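# Workplace step challenge 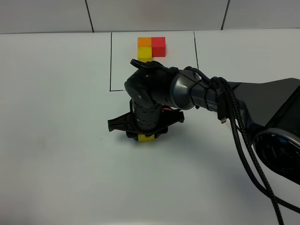
*A robotic arm over a white tabletop, with a small yellow block under its gripper*

A **workplace step challenge** is an employer-run program in which workers log the number of steps they walk over a set period, usually alone or in teams, and compete for prizes or for credits toward their health plan premiums. Such challenges are among the most common parts of corporate wellness programs in the United States. Claims that they lower employer health costs are widespread in vendor literature and much harder to find in independent work.

## Format

A typical challenge lasts four to eight weeks. Workers sign up through a web page or phone app, link a fitness tracker or type in their totals by hand, and see their rank on a shared board. Team formats are usually scored by average, although some programs add up raw totals, which favors whichever department is biggest.

Rewards range from water bottles to premium discounts. Programs that tie a discount to a step target may count as health-contingent under federal rules, and those generally have to offer a reasonable alternative to workers who cannot meet the target for medical reasons. How clearly the alternative is announced varies. In some enrollment packets it takes up one line near the back.

## Claimed benefits

Vendors commonly cite lower claims costs, fewer sick days and better morale. The Halier program, sold to mid-sized employers, advertised a return on investment based on a single client site with 170 enrolled workers. The figure compared people who finished the challenge with people who never joined. Workers who choose to join are often healthier to begin with, so a gap between the two groups says little about what the challenge did.

Morale claims rest mostly on exit surveys. The survey used at Plurwood, a furniture distributor, reported that 92 percent of respondents "enjoyed taking part," but it went only to workers who were still logging steps in the final week. The company has not said how many had dropped out by then.

## Criticism

Benefits writer Rhiannon Gwilliam has argued that step challenges mainly measure job type. Warehouse and floor staff reach the daily goal during a normal shift, while call center staff have to find the time before or after work. In her account, the second group is then told it lacks motivation.

Songül Kurtuluş, an occupational health researcher, followed one employer for over 30 weeks after its challenge ended in May. She reported that average step counts had drifted back to their starting level - a result the vendor, Keskin, disputed without releasing its own data.

Other objections concern privacy. Data held by a wellness vendor outside the group health plan may not be covered by the same federal privacy rules as medical records, and consent forms seldom spell this out. Hand-typed totals are also easy to inflate.

## See also

- Corporate wellness program
- Health risk assessment
- Pedometer
- Selection bias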